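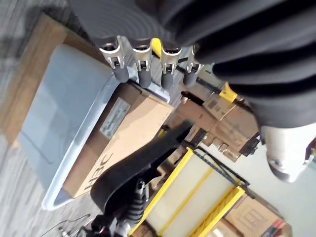
Brindside Company Handbook, Issue 13, page 2

# About us

Hi, and thanks for clicking through! I run Brindside, a small company that gets two-armed robots to handle cardboard boxes. We set up the hands, teach the arms the job, and then keep coming back until your team is happy running it without us. There are 11 of us now, split between a workshop and an office that used to be one room (you can still hear every meeting from the workbench).

I started out fixing conveyor belts. Most of the places I visited had one corner where the belts ended and people took over, lifting boxes out of bins and off carts, turning them around to find the label, and putting them down somewhere else. I kept getting asked if a robot could do that part. For years I said no. Then I got hold of a pair of secondhand arms, spent far too many evenings with them, and my answer turned into "well, some of it."

## What we sell

Our main product is Flustance, a handling kit for sites that deal with mixed boxes. You get the hands, the covers and pads that go with them, the software that runs the moves, and our time. The time is the part people underrate. A kit that arrives in a crate with a manual tends to stay in the crate, so we don't sell it that way. Every Flustance order comes with 60 days of support, and that means a real visit when you need one, with one of us standing next to the robot with a laptop and probably a coffee.

We also do a smaller service called Platard. It's a trial: you send us the boxes that give you trouble, we run them in our workshop, and you get a plain written report on what the hands could and couldn't do. Plenty of customers start there. A few stop there too, when the report says their job is better done by a person, and I'm fine with that.

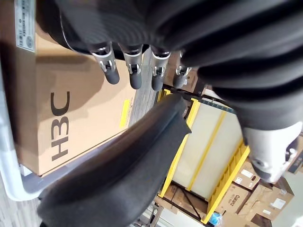

Gripping a box is a fussier job than it sounds, and it's where most of our work goes. Cardboard bends, the corners get soft, and no two boxes in a mixed load want to be held in quite the same spot. We care a lot about what touches the box. You'll see rubbery fingertips on our hands, and that big foam-covered thumb pad, which gives the hand a wide soft surface to work with when the carton is one like the H3C box there. The corrugated sleeve over the wrist is part of the kit as well, and I'm oddly fond of it. Customers always want to poke it.

We teach by doing. One of us guides the arms through a pickup, we look over what was recorded, and we do it again with the box moved or turned. Then we change the box. It's slow at first and I won't pretend otherwise, but I'd much sooner spend an extra afternoon on a dull pickup in our workshop than find the problem on your loading dock. 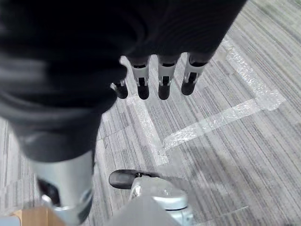 The same goes for the room itself. Before we install anything we walk through your space and talk about where the carts go, where people cut through, and how much carpet or concrete the robot has to share with everyone else. Please have whoever works in that area come along for it – they know things the floor plan doesn't.

## Who we work with

Mostly small warehouses, repair centers and returns desks. Our longest-running customer is Timmermans, a parts distributor that took a very early Flustance kit back when the software still needed restarting after lunch. They put up with us, they sent us long lists of complaints, and about every item on those lists made the kit better. We still visit them each April and bring cake.

We're a poor match for very heavy loads, for anything wet, and for sites that need the fastest possible line. There are good companies for all of that and I'm happy to point you to one.

## Beyond boxes

Once the hands were decent with cartons, people started asking about other shapes. Fair enough! We've been trying two-handed holds on oval parts and trays, where both hands have to agree on the angle. It isn't in the Flustance price list yet, but you can ask for it as part of a Platard trial.
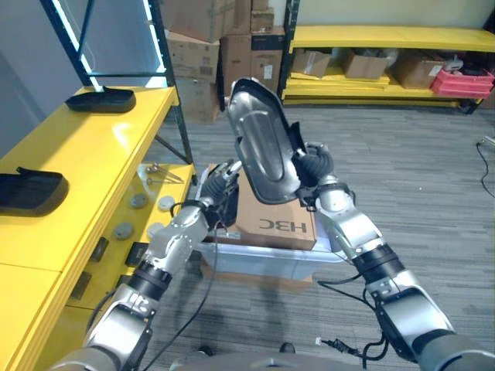
## Come and see it

Visits are free and we like having them. Send us a note through the contact form with a few lines on what you move and how big it is, and bring a couple of your own boxes when you come (the ugly ones, please). We'll put them in front of the robot while you're there, and you can ask whatever you want while it works.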